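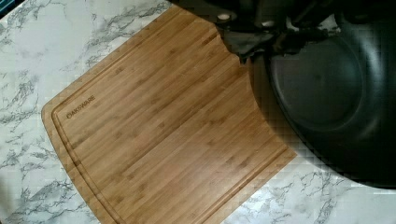 Debashish Sikder wrote in after our last piece on home cooking to say that most people who ask him for his dal recipe don't want the recipe, they want to know how to get dinner on the table by half past six. He suggested we talk to Amna Gondal, and so we did.

Gondal ran the kitchen at a long day care centre for years before she began teaching evening classes in plain weeknight cooking. The classes go by the name Suris, after the street where the first one was held. She charges very little and keeps the groups small.

"People come in thinking they're bad cooks," she says. "Mostly they're tired, and they start too late. They walk in the door, put the bag down, and only then think about what's for tea."

Her first lesson has no cooking in it. The students write down what they ate over the past week, including the toast and the takeaway, and then they talk about it. Gondal says the lists look much the same from one group to the next. There is a good meal early in the week, something from the freezer in the middle, and by the end whatever is left.

"I don't tell anyone off about the toast," she says. "I eat toast. I ask what was in the fridge that night, and usually there was a cabbage."

She is fond of cabbage. She cooks it with mustard seeds, or with butter and a lot of pepper, or slices it thin and leaves it raw with lemon and salt. A whole one lasts her household most of a week.

Junaid Kiani took the course in January and still goes back to help with the washing up. He had been living on his own for the first time and spending more than he liked on delivered food.

"I worked out I'd spent 400 dollars in a month," he says. "I didn't even enjoy most of it. It was always cold by the time it came up the stairs."

He now cooks on two nights and eats leftovers on the others. His standby is rice with eggs and whatever greens are cheap. He still orders in when his football team plays, and he doesn't plan to stop.

Gondal's advice on shopping is short. Buy onions before you run out. Keep tinned tomatoes, chickpeas and one kind of noodle. Don't buy a herb for a single recipe unless you know what you'll do with the rest of the bunch – most of it goes slimy in the crisper. She is less strict about meat, and says a small amount of mince goes a long way once there are lentils in the pot.

She has also changed her mind about some things. She used to tell students to cook everything on one day and portion it out. Few of them kept it up, and those who did were sick of the food by the third night.

"Now I say cook one extra thing while you're there anyway," she says. "If the oven's on, put a tray of pumpkin in. You'll find a use for it."

Asked about knives, she says a sharp cheap one will do, and that she has had hers sharpened so often it has changed shape. Asked about cookbooks, she names her mother's handwritten one, which has no quantities in it.

The next Suris course is full, with a waiting list. Gondal would like to run a second group for teenagers, and is looking for a kitchen with enough bench space. Until then she has been sending her former students a recipe by email every fortnight. The latest was a soup of split peas and carrots. Kiani made it with too much water and ate it anyway, over rice.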